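About Zaltmont

We teach people to clean bathrooms, and we love doing it! Zaltmont started with one course, one toilet and a stack of borrowed chairs, and we have now taught 2925 learners, from first-time renters to hotel staff brushing up before the busy season. 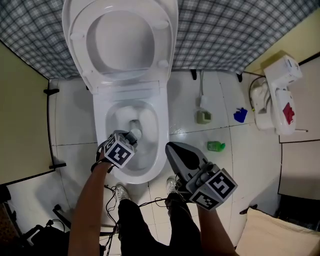
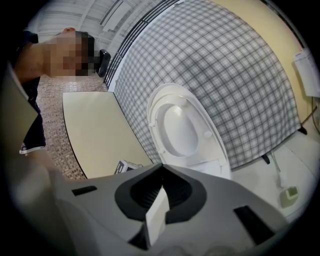 Toilet practice at Zaltmont: lid up, plaid curtain behind.

Our founder, Tania Howlader, cleaned guesthouses in Prilonden for 11 years and still gets excited about a well-kept toilet (ask her about hinges and you'll be there a while). She wrote the Kurup course, our most popular, which takes you through the bowl, the seat, both sides of the lid and the floor behind the base, where everyone forgets to look.

Classes are small and very hands-on. You'll learn to work from the cleanest surface to the dirtiest, keep one cloth for the seat and another for the floor, and read the label before you open a bottle. Then you do it all again, faster!

On Sunday mornings we run Flurkum, a free drop-in hour for anyone moving into a first home. Bring your questions, even the embarrassing ones. We've heard almost 400 of them so far and we're still writing them down.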